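Veerle Van Acker había prometido a su jefe una reseña del kit Sundach antes de cenar, y ya eran casi las nueve — las nueve de verdad, no las de Joris.

Joris Brouwer, que se lo vendía con cariño de abuelo, seguía hablando de la cinta azul.

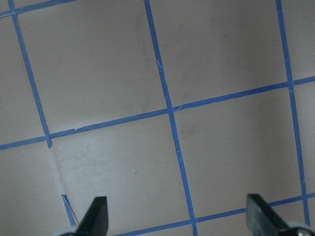
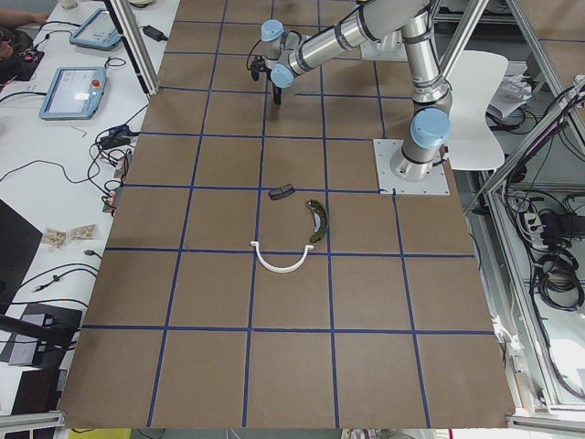 — Son 323 al mes, con visitas incluidas — dijo él —, y en Gakstead ya tenemos 32 clientes contentos.

— ¿Y los descontentos?

Joris se lo pensó con una honradez que a ella le gustó mucho.

— Uno, en Zepeda. Pero ese quería que le hiciera compañía.

Veerle apuntó el precio, tachó «ameno» y pidió, ya que estaba, otro café.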